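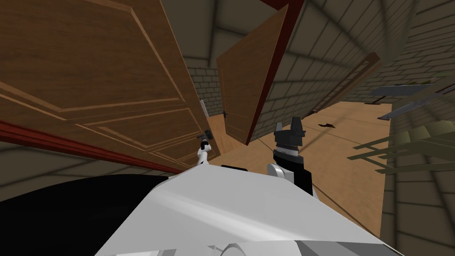 In simulation, one gripper on the handle of the nearer door. A second door stands open behind it.

Opening a door should be on the school syllabus

August 13, 2021

I went to the Groltari open day in Sidlow last month expecting to be bored, and for the first hour I was. There was a talk on funding, then a talk on partnerships, then coffee. After that we were taken upstairs to a long room with a screen at one end, and Joana Baptista spent the rest of the morning showing us a robot opening doors.

It was a simulated robot in a simulated room. The room has brick walls, a wooden floor, ceiling beams and a ladder leaning against one side. The robot has two arms. It takes hold of a handle with one of them and the door moves, or it doesn't. Baptista's group have a set of 435 doors they can drop into the room, and the program that drives the robot is called Dandateo. It gets 50 tries at each door before they change anything.

I want to argue that this is a better thing to show the public than what we are usually shown, and that other firms should copy it.

Most demonstrations I have been to are staged. A machine picks up a block and puts it on another block, people clap, and the visitors go home believing the problem is solved. They don't see the week spent getting the block into exactly the right spot. At Sidlow we watched failures for most of an hour. The gripper closed on air beside a lever. It held the handle well and then pulled the door into the robot's own body. On one run it let go half way and the door swung back. Baptista did not skip past any of these. She stopped the run, turned the view round and asked us what we thought had gone wrong.

A man near the front said the robot was standing in the wrong place. He fits kitchens for a living and he was right. People step back when they pull a door towards them, and they do it without thinking. The robot has to be made to do it, and how far it should step depends on how wide the door is and which side it is hung on. I have lived in the same house for years and could not have told you which of my own doors open inwards.

There is a fair complaint to make about all this. Gonçalo Mendes, who was on the same visit and writes about factories, put it to me over lunch. A simulated door costs nothing to break. It has no swollen frame and no coat hanging off the handle. He thinks an open day that shows only a screen lets the firm off lightly, and that the public should be allowed to see the real machine meet a real door, however badly it goes.

I agree with part of that. Objects in a simulation can look odd, and anyone can see that it is a drawing of a room. How a real hinge drags is a different matter, and when I asked about it the answer was short. They have taken 3 of the doors and built them in the workshop at Magalhães, and the results there are worse. Baptista said so plainly, but there was no film of it, and there should have been. Two minutes would have done.

Where I part company with Mendes is on what the visitors learned. With a real machine you get one attempt, a long wait while someone resets it, and perhaps another. We saw nearly 50 in a morning. By the end, people who had never given robots a thought were arguing about where the hand should go and whether the second arm ought to be doing something useful. That argument is worth more to me than a neat trick seen once from behind a rope.

It matters who gets to have it, too. If these machines are to work in hospitals and care homes, the people who work there should know early on what is hard for them. A nurse told me she props doors open with her foot 5 times an hour, usually with both hands full. She wanted to know why the robot needed its hand at all. It was the best question of the day and the group had no ready reply – one of them wrote it down.

Groltari will hold another open day next July. I would ask them to keep the failures in, cut the talk on partnerships, and bring the film from Magalhães.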